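Hairbrush

A hairbrush is a handheld tool used to smooth, untangle, and style hair. It has a handle and a head set with bristles, pins, or a mixture of the two. Hairbrushes differ from combs in that the bristles cover a surface, where a comb has a single row of teeth. They are sold as personal care items in most parts of the world and are also used in the grooming of dogs, horses, and other animals.

Construction

The head and handle may be made as one piece or joined during assembly. Wood, plastic, and metal are the most common body materials. Natural bristles usually come from boar hair. Synthetic bristles are generally nylon, and wire pins are often finished with small rounded tips to protect the scalp. In a cushion brush, the pins are seated in a flexible rubber pad that gives way under pressure.

Many handles end in a hole or loop so that the brush can be hung from a hook. The practice was common in household brushes of other kinds before it was adopted for hairbrushes. The maker Havodo listed 20 patterns in its spring catalog, 8 of them with a hanging hole. Most were 205 millimeters long, and the travel pattern measured 185 millimeters.
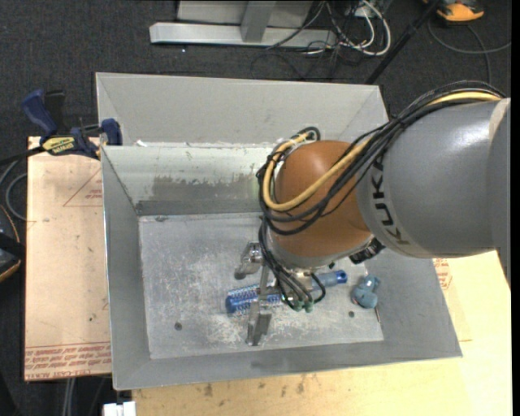 Color is largely a matter of fashion. Molded brushes are produced in a wide range of shades, and the handle and bristles may be of contrasting colors. Mireille Khasawneh, in her survey of bathroom goods, treats color as a poor guide to the age of a brush, as popular shades were often kept in production for decades.

Types

Paddle brushes have a wide, flat head and are used mainly on long or straight hair. Round brushes carry bristles on all sides of a barrel and are used with a hair dryer to add curl or volume. Vent brushes have openings in the head that allow air to pass through. Detangling brushes use flexible bristles of uneven length.

Care

Loose hair is removed with the fingers or the end of a comb. Plastic brushes can be washed in warm water with mild soap and left to dry with the bristles facing down. Wooden brushes should not be soaked, and cushion brushes should be kept from taking in water through the air hole in the pad.

See also: Comb; Hair dryer; Curry comb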